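Robot Manipulation, Unit 5: Teaching by Demonstration
Course notes, October. Prepared by Casimiro Robles and Kai-wen Wu

5.1 Two ways of showing a task

In hand guiding, the operator holds the arm and moves it through the task while the joint angles are logged. Gravity compensation must be on. The operator's body often blocks the camera view, so images logged this way need checking.

In remote control, the operator moves a leader device and the arm on the table follows. Contact forces are not felt unless the leader has force feedback. The camera view stays clear. All graded work in this unit uses remote control.

5.2 What is logged

Each time step holds the joint angles of both arms, both gripper openings, the leader command and the head camera image. Command and measured position are stored separately. They differ whenever a gripper closes on an object, and the difference carries information about grip. Do not overwrite one with the other.

The Flindska set used in the exercises has 2,645 demonstrations. Hold back 512 for testing. Split by operator, not at random; Tin-yau Hung's notes on the Skostport trials explain the effect of a random split on the reported score.

5.3 Sorting from a tray

Small parts in a shared tray are a common first task for two arms. The difficulty lies in choosing the order of picks. Two operators given the same tray will seldom choose the same order, and a policy that averages them may reach between two parts and close on neither.

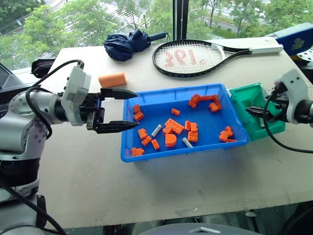 Figure 5.1. Two-arm workspace: orange bricks and grey rods in the blue tray, left gripper open, right gripper in the green bin.

Rules for operators:
Open the gripper fully before each approach.
Pause briefly above the part, then descend.
Do not correct a failed grasp by pushing the part against the rim.
Mark failed attempts; do not delete them.

5.4 Exercise

Train on 500 demonstrations, then on the full training set. Plot grasp success for each and comment on the difference in one paragraph. Hand in to Hok-lam Mok.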